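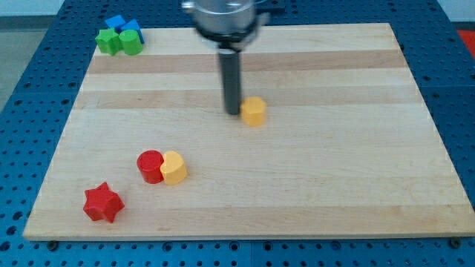 The board, with the yellow column near the middle.

Red Goes with Red

My sister-in-law believed in the board before she had paid for it. It came from a shop called Zimodon, two blocks from her apartment, where they also sold candles and a kind of tea that was supposed to help you make decisions. I would have thought the tea was enough.

She put it on my kitchen table on a Saturday and stood back with her coat on.

"It's a sorting board," she said. "You sort yourself with it."

I said I had been sorted for years.

The idea, as far as I could follow it, was that you took the blocks out of their cloth bag without looking and set them down wherever your hand wanted. Then you left them overnight. In the morning you moved one block, only one, and that was the thing you had to do with your life that week. There was a leaflet. The leaflet said the method had been practiced for generations in the valley of Urnau, and I looked up Urnau on my phone while she was reading it to me and found a bus stop and a place that repaired boilers.

"It doesn't say which Urnau," she said.

I'll say this for the board, it was a nice piece of wood. Pale, with darker stripes running across it, and heavy enough that you didn't want to drop it on your foot. The blocks were painted in the colors you get in a dentist's waiting room, red and yellow and blue and green. There was a heart, of course. Anything sold in the same shop as candles has a heart in it somewhere.

"Whose side of the family is this from?" I asked.

"It's from me," she said. "I'm worried about you."

People had been worried about me since July, when my husband moved into the apartment over the Dela Peña bakery with two suitcases and the good radio. I was not worried about me. I slept fine. I had stopped buying the cereal with the raisins. I ate dinner at whatever time I felt like eating it, and if that was sometimes four in the afternoon and standing up, I didn't see who was harmed.

But she had carried the thing up three flights, so I put my hand in the bag.

I want to be clear that I wasn't thinking about anything. You pull out a block, it's blue, you put it down at the back where it won't get in the way. You pull out another blue one and it goes next to the first, since that's where blue is. Then green, green, same corner. A child of two would do it. I'd have done the same with potatoes and onions.

"Look at that," she said.

"At what?"

"You've put everyone in the corner."

"I've put the blue ones and the green ones in the corner."

She wrote something on the back of the leaflet. I asked what she was writing and she said it was only notes.

The red ones I set down on the left, nearer to me. There was a cylinder with ridges on the top, which felt pleasant under the thumb, and a star. I'd have put the heart by itself, but the bag was in my other hand and I was getting tired of the whole business, and it ended up shoved against the red cylinder so that they were touching. She drew in her breath. I told her if she was going to breathe like that she could go home.

The last one was yellow. A stubby little column, rounded off, the sort of shape that could be anything. I put it near the middle, there being plenty of room there.

"And that's you," she said.

"The leaflet says that?"

"The leaflet says you'll know."

I did not know. It looked like a piece of cheese.

She made me promise to leave it overnight, and she kissed me on the forehead, which she had never done in all the years I was married to her brother, and she went home to have supper with her own husband, who has not spoken a full sentence at the table since they bought the television. I've often thought somebody should get her a board.

I ate my eggs at the counter. The table was taken up, and I wasn't going to be the one who moved things and then got asked about it. From the counter you see the table at a slant, with the board lying there and all its people in the corner. I say people because she had said it. That's how these things work. Somebody tells you the clouds look like a horse and you've lost the clouds for the afternoon.

Still, I looked. The four at the back were jammed in so close that you could hardly make out the second blue one behind the green. If it was a family, it was my husband's family on Christmas, all of them in the doorway of the kitchen and not one of them coming in to help. I knew which was his mother. I decided that the green one with the points was his mother, and then I was annoyed with myself and washed the pan.

The phone rang at nine. It was him. He wanted to know if I had the warranty for the radio.

"It's in the drawer," I said.

"Could you look?"

I said I could look tomorrow. He asked how I was. I said his sister had been over with a toy. He laughed, and it was his real laugh, the one that starts late, and then neither of us said anything and I could hear the bakery's big mixer going under his floor. He'd told me once that it started at nine and went on half the night. He'd told me that as if it was something I could fix.

"What kind of toy?" he said.

I told him. I made it funnier than it was. I did the breathing. He asked where I'd put the heart and I said it was against the red one, and he said which red one, and I said what do you mean which, it's a block, they're blocks. And he said, "All right, all right."

After we hung up I went through the drawer. The warranty was under the takeout menus with a receipt from Jilus stapled to it, where we'd bought the radio the winter the heat went out. It had expired. I could have told him that without looking.

I don't believe in the board. I'd like that written down somewhere, since she has her notes and I ought to have mine. A shop has thirty of them in the back room and each one goes home with some woman whose sister-in-law is worried. If the blocks know anything about me they know it about all of us, and then what they know is that a person gets to the end of a bag and puts the last thing in the open space.

But I couldn't sleep, and I slept fine in those days, I've already said so. At some point after one I went out to the kitchen for water and didn't put the light on. There was enough coming in from the street. You couldn't tell the red from the green, only the shapes standing up, each with its bit of shadow. The column was out there with wood all around it. Nothing had fallen over. I don't know why I thought it might have.

You were allowed to move one. I stood there with the glass and thought how stupid it was to be allowed. I could move all of them. I could put them in the bag and put the bag down the garbage chute, and she'd hear it from her place.

I thought about putting the column over by the heart, and I saw her face when she heard about it, and that was the end of that. I thought about bringing his mother out of the corner. I thought about the star, which was off by itself too, nearer the edge than the yellow one was, and it struck me that she hadn't written down one word about the star.

In the morning she called before I had my shoes on.

"Well?" she said. "Which one did you move?"

"None of them."

"You have to move one. It doesn't work if you don't."

"Then it doesn't work," I said.

She was quiet. I could hear her television, or his. I asked her whether she wanted to come by for coffee, and she said was something wrong, and I said no, I had to walk over to the bakery first and drop off a piece of paper, and she could come after that. She asked what paper. I said it was an expired one.

She started to breathe. I held the phone away from my ear and looked for my other shoe.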